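Soft gripper drops glossy parts when the arm moves fast, fine when slow

Posted in Grippers and End Effectors

Siwan Owen
Small pick and place cell, one arm, ribbed soft fingers on a Jendholm hand. Been running since October with no drama on matte parts. Now we have rounded ones with a shiny finish and it drops them. Not at the pick. It lifts fine, gets partway across the table, and somewhere in the swing the part squirts out and goes over the front edge. Always during the fast move.

What I tried so far:
grip force up to 70 percent (was 50)
wiped the fingers with alcohol
slowed the whole program down, and then it holds, but I can't hit my cycle time like that

Also worrying me — the controller never notices. It carries on to the drop spot, opens on nothing and goes back for the next one. No fault, no stop. Yesterday a part landed by my coworker's foot. Nobody hurt but I don't love it. Picture is from the wrist camera with a part in the grip, mid move. 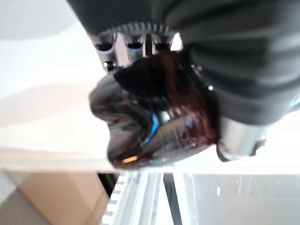

Gwenllian Yorath

First thing, stop running it fast with people standing there. Put up a guard or keep folks back untill this is sorted. A dropped part is one thing, a thrown part is another.

Now the grip. Your part is round and slick and the fingers are ribbed, so you're only touching on the crests of the ribs. Not much contact. In your shot the thing bulges way out to the left of the grip too. Can't tell from a blurry still where the weight sits but I'd bet a good bit of it hangs outside the fingers. Swing that fast and it wants to roll out.

More force can make it worse on a rounded part! You squeeze past the widest spot and it pops out like a wet bar of soap. I'd go back to 50 and do these in order:

Move the pick point so the fingers close on the fattest part or a hair past it, toward the table side.
Cut acceleration, leave top speed alone. You said you slowed the whole program. Try accel only, most of your drops will be at the start and end of the swing. Costs you way less time.
Change the wrist angle so the swing pushes the part into a finger and not out the open side.

Did nearly the same dance on a Petersen arm with glazed knobs. Accel and wrist angle fixed it, never touched the force again.

For the missed drops you need a part present check. If your hand reports finger position, look at it after the close and again halfway across. Fully closed = nothing there = stop. Make it a real stop that somebody has to reset, not a message on the screen.

Ifor Gronow

get rubber tape on the fingers. we run 1000 parts a shift like that no problem. or buy the Drendatus pads they're grippier

Emrys Penry

Tape works for a while, then the edge lifts and you get glue on a shiny part. Ask me how I know. If you do tape, put checking it on the shift list.

Agree with Gwenllian on the accel. One thing to add, look at the hand itself before you retune anything. If a fastener on the bracket has backed out a little, the whole grip shifts under load and you'll chase settings for a week. Power off, lock it out, then wiggle it by hand. Shouldn't be any play. I had 2 loose screws on ours, looked perfect sitting still, only showed up at speed.

And don't use the camera for part present if your picture smears like that during the move. Pause and look, or use the finger position.

Siwan Owen

Thanks all. No play in the bracket, checked it with the power locked out. Dropped accel by a third and moved the pick point down, no drops this morning but it's early. Wrist angle is next. Still fighting with the finger position signal, the manual calls it something different from what the controller calls it. Rope is up around the table for now.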